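THE RITBRIDGE RECORDING
A short story

The Board of the Ritbridge Benevolent Music Society met on Thursday in the upstairs room of the library, and the first item before it was the matter of the song.

The song was called "Diko." It had been written in 1768, or so the cover of the manuscript claimed, by a ferryman who could not pay his rent and offered his landlord a tune in its place. The landlord had accepted. The Society had held the manuscript ever since, and had never permitted it to be recorded.

Mr. Josphat Mfaume, presiding, read the proposal aloud. The Starnarura Night Shelter was in need of a new roof. A recording of "Diko," sung by the shelter's residents together with the Ritbridge choir, would be sold for its benefit. The proposal bore 191 signatures, several of them in pencil.
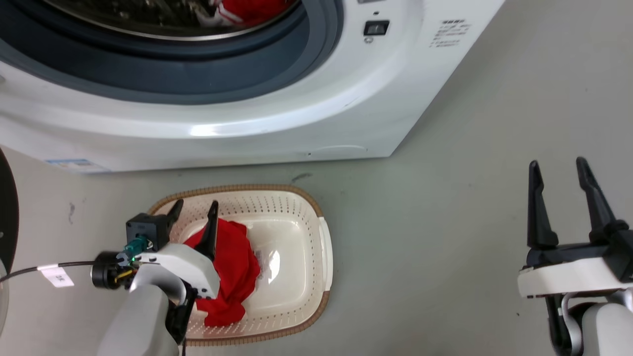 Who would receive the money from the recording?

The Night Shelter would receive all of it, once the cost of pressing the discs had been met from the Society's own reserve.

Mr. Mfaume entered both the question and the reply in the minutes. He then invited objections, and Mr. Elibariki Mosoti rose to his feet.

Mr. Mosoti had sung bass in the choir since boyhood and had opposed every proposal placed before the Board in that time. He wished it noted that the terms of the gift were plain. The song was to be sung "in company and under a roof." A recording, he submitted, could be played by one person alone in a field.

The Board considered this. The window was open, and from the square came the sound of the Rugemalira bus letting down its step.

"May I ask, Mr. Mosoti," said the Chair, "when the song was last sung in company?"

Mr. Mosoti did not know. He believed his grandmother had heard it. She had hummed the first part while she worked -- he could recall that much -- but she had never given him the second.

"Then you have not heard it yourself."

"I have heard half of it, Mr. Chairman."
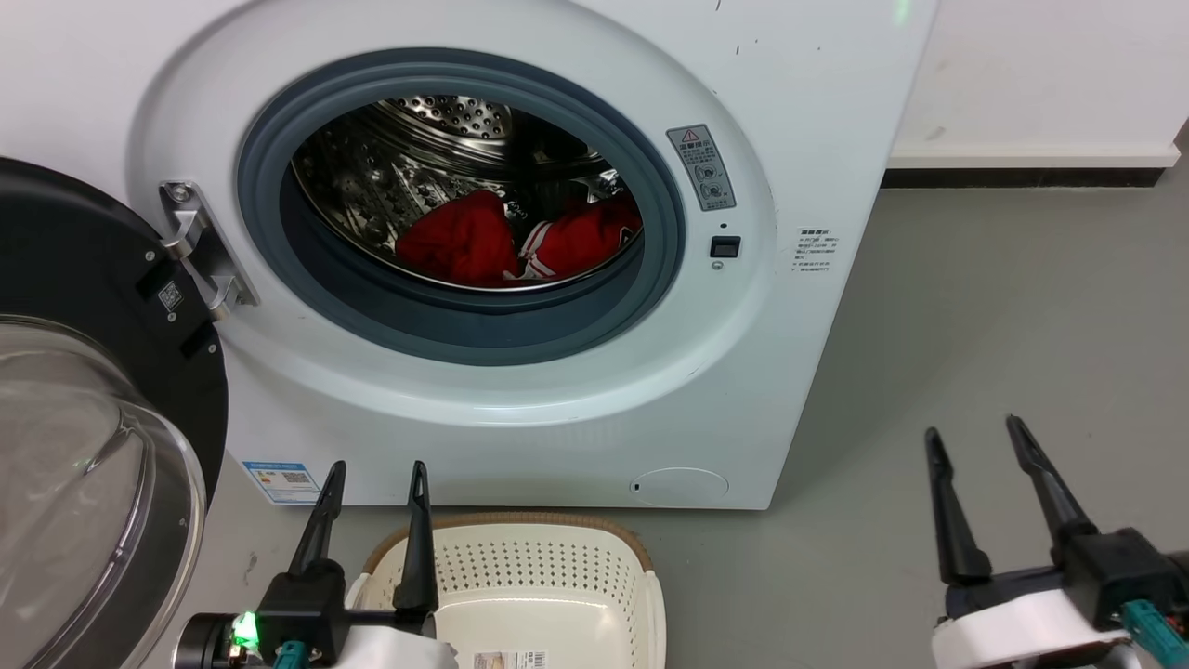

The manuscript was brought from the cabinet and laid on the table. It ran to 2 pages and 5 verses, and the ink had browned at the folds. Mr. Mosoti put on his glasses. He read for some time with one finger moving beneath the line, and at the foot of the first page the finger stopped.

He began to sing. The rules of the Society did not provide for singing during a meeting, and the Chair did not raise the point. At the second verse the librarian came up the stairs to ask for quiet and remained standing at the door.

When he had finished, Mr. Mosoti removed his glasses and asked that his objection be left in the minutes, as he considered it a sound one. He further asked at what hour the residents of the shelter would be free to rehearse.

"At six," said Mr. Mfaume, and wrote it down.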